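4.2 Do rendered kitchens tell us anything about counter height?

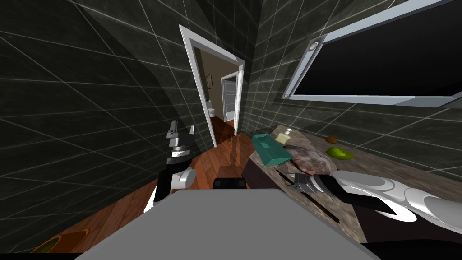

Figure 3. Rendered interior with counter and dark wall.

Much of the recent writing on kitchen ergonomics leans on rendered rooms, and we are not convinced it should. The usual claim is that people who judge a counter on a screen will pick the same height they would pick standing at it. Manalo's Hindlow survey is the study most often cited for this. It asked 217 households to choose a preferred height from rendered views, then compared the answers with the counters they already owned. The match was close. But people get used to what they have, and a match with an existing counter says little about whether that counter suits the person using it.

We went back to the Hindlow responses and kept only the 166 households where the main cook's standing height had been recorded. In this smaller group the link between body height and chosen counter height was weak. Tall cooks in rented homes picked low counters nearly as often as short cooks did. The Dalisay follow-up, run in June, reported a stronger link, but it dropped every respondent who gave the same answer twice, and we can find no stated grounds for that choice.

There is also the question of what a viewer can judge from a flat picture. Without a familiar object of known size, a counter might read as high or low depending on the viewpoint alone. Jomar Manalo (personal communication) accepts this point for single views but holds that it fades when several are shown. The 86 respondents who saw more than one view do not settle the matter either way.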